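Trunmont Clear Snap-Lock Containers, Round and Tall

Home > Storage > Kitchen and Bath > Clear containers

Hi, Rhodri here! These are the containers I get the most emails about, so I finally gave them a page of their own instead of burying them at the bottom of the pantry section.

I started stocking Trunmont for leftovers and dry goods, the usual kitchen stuff. Then I took a couple home and they wandered all over the house. One went under the bathroom sink with the travel shampoos in it, another went in the car, and my kids claimed a third for beads (I have not seen that one since). They're clear plastic, so you can tell what's inside without popping every lid, and the lids are a good loud blue that you can spot in a messy drawer.

What you can order

Round, low: wide enough to lay small bottles down flat, shallow enough to reach in without digging. My pick for bathroom bits.
Tall: for anything you'd rather stack up than spread out. Pasta, cookies, cotton balls, snacks.
Spare lids: sold singly, because lids vanish. Tell me which shape you need in the order notes.

About the lids

The little tabs fold down over the rim and click. New ones are stiff! Give them a day or two of opening and closing and they loosen up nicely. I press the middle of the lid first and then go around the tabs, which saves me chasing one corner that won't sit. If a tab ever snaps off in the first 200 days, write to me and I'll mail you a new lid, no need to send the old one back.

Please don't put the lids in the bottom rack of the dishwasher. I did, and one came out shaped like a potato chip. Top rack has been fine for me, or just warm water and a bit of soap.

For bottles and toiletries

A lot of you asked if these work for shampoo and lotion. Yes, I do it all the time, with one tip: lay the bottles in with the caps pointing more or less the same way, and wipe them off first. A full-size bottle won't go in the round one with the lid closed, so measure before you buy. I keep the big bottle outside and just fill the small ones from it.

And if you're sorting out a bathroom cabinet, do it on a table you don't mind getting grubby. Mine always ends up covered in crumbs and bits by the time I'm done, no matter how clean it was when I started.

Goes well with

Ifans label stickers (they peel off clean, I've tried)
Stastari shelf risers
Prokola drawer dividers, back in stock in June

Ordering

Minimum order is 2 pieces, any mix of shapes. I have 256 of the round ones on the shelf and fewer of the tall, so if you want a big batch of those, ask me first and I'll set them aside. Orders go out every weekday morning, and I pack them myself, so if something's missing you know exactly who to yell at.

Page updated 2/22/23

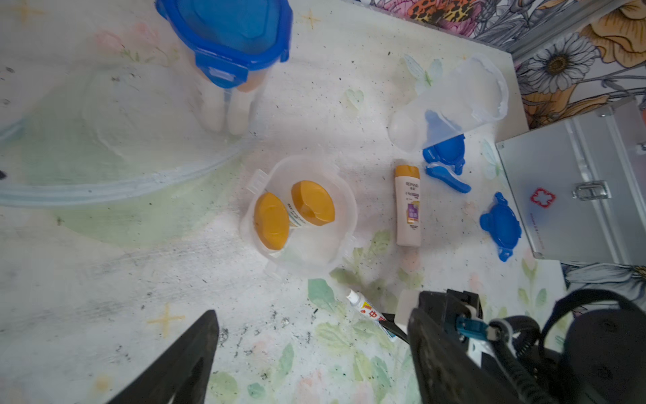 Round and tall containers with blue lids, mid-sort, with the shampoo and the first aid case.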